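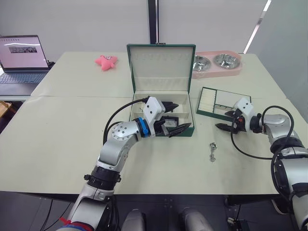

Living with the Menalik two-arm kit: my project report
Darragh Gallagher

1. What I was asked to do

My module this term was a product evaluation. You pick a piece of kit, you use it properly for a few weeks, and you write up whether a college like ours should spend money on it. Most of my year went for 3D printers. I picked the Menalik tabletop kit, partly because Sevwood (who sell it) do a term-long trial for students, and partly because I'd never driven two arms at once and fancied a go!

The question I agreed with my supervisor was a narrow one. Can two students with no robotics background get the kit to handle small, fiddly household things, and how much help do they need along the way? I was one of the students. The other was my flatmate, who does textiles and was paid in toast.

I should say what I didn't look at. I didn't test heavy lifting, I didn't test speed against any other make, and I didn't open up the control software beyond the settings page. There's a developer mode and I stayed well away from it.

2. What you get for the money

The trial came with both arms, a gripper for each one, the cables, and access to Grastuseck, the program you use to record and replay movements. Buying the same bundle outright is 3,000 pounds. The yearly service plan is another 200 on top, and that covers phone support and swapping out worn gripper fingers. Without the plan you still get email support, but you pay for fingers as you need them.

For a hobbyist that's a lot. For a department it's more like one decent workstation, so I tried to keep that comparison in my head when I was getting cross with it.

3. Setting up

The booklet is good. It's short, the drawings are big, and it tells you which step needs a second person (there are two of those, both to do with bolting the arms down). We had everything fixed and powered by teatime on the first day, and then lost the whole evening to one cable I'd pushed in only most of the way. Grastuseck said "arm not found", which is true as far as it goes, but it could have said which arm.

Cables are my main moan about the hardware, to be fair. Each arm has one that runs on the outside in a big loop, and you do have to think about where that loop is going to swing. I planned my movements around it in the end. The arms can reach across themselves quite happily, but I stopped asking them to.

4. The task

I wanted one job that would show up the weak points, and I settled on a jewellery box. It's dark green with a cream lining, the lid stands up by itself when it's fully open, and the bottom is split into compartments. There's also a flat tray to go with it, with rows of little ridges on one side and an open bit on the other. I put a silver keychain with a charm on it out on the table as well, plus some bigger stuff to stop things being too tidy - a pink star plush with a face, and a pink pet feeding stand with two steel bowls.

The left arm had the compartments and the right arm had the tray and the keychain. That split came from my flatmate, who pointed out that I kept sending both arms to the same place and then wondering why they stopped.

5. How it went

Getting into the box was far easier than I'd expected. The gripper fingers are narrow and come to a pointed tip, so they go down into a compartment without bashing the sides, provided you come in at a sensible angle. Coming straight down was bad, because the white housing behind the fingers is chunky and blocks your view. Coming in on a slant from the side was much better. I wish I'd worked that out in the first week!

The keychain was the real pain. A ring lying flat on a table gives you almost nothing to get hold of, and the charm swings as soon as you lift. What worked best for me was closing on the charm end, very low and very slow, and letting the ring trail behind. My flatmate preferred going for the ring and was better at it than me, so I'm not going to claim mine is the correct way.

The feeding stand taught me something about reflections. With the afternoon light coming in, the steel bowls were quite dazzling from some angles, and I found myself misjudging how far away things behind the box were. I didn't measure this and it may just be my eyes. Still, if you're setting up a work area I'd think about where your window is before you bolt anything down.

Replaying a recorded movement is where the kit earns its keep, for me. Once I had a decent pick recorded I could run it again and again with no fuss, as long as the object was put back in the same spot. Move it by a finger's width and you get a very confident grab at thin air. Grastuseck has a "nudge" setting that shifts the whole recording over a bit, and I used that constantly. It's buried three menus deep and should be on the front page.

6. Support

I rang the support line 3 times. The first call was the cable (embarrassing). The second was about a stiff wrist joint, and the person at Sevwood talked me through a reset while I had the phone wedged under my chin. Both of those were sorted on the call. The third was a question about saving recordings to a shared folder, and I was told it would be looked into. In May, when I was finishing this off, I was still waiting.

I also spoke to a technician at Nic Aodha, the repair workshop that does the hands-on servicing for our area. She was very frank that the fingers are a wearing part and that student groups get through them faster than anyone else, mostly by pressing them into the table. Guilty. She suggested a soft mat under the work area, which I didn't get round to trying.

7. What I'd change

If I did this again I'd keep a proper log from the start. I have pages of notes like "better today" and "left one sulking", and they were no use at all when I sat down to write section 5. I'd also mark the table with bits of tape so objects go back where they were. I was doing it by eye for far too long.

On the product side, my wish list for Menalik is a clearer message when an arm drops out, the nudge setting somewhere I can find it, and some clips to keep that outside cable closer to the arm. None of those sound expensive to me, though I'm aware I don't have to build the thing.

8. Should the college buy one?

Yes, one kit, with the service plan for the first year. I'd want it kept on a fixed table with one person in charge of bookings, because setting up and taking down every week would eat the teaching time. For first years I think it's a good fit - you get something moving early on, and the hard parts are hard for reasons you can see with your own eyes. For final-year projects I'm less sure, and somebody braver than me needs to look at developer mode before we promise anything.

My recordings and the settings file are on the department drive under the project name. The keychain pick is the one marked "slow v2". Please don't use "slow v1", it goes into the table.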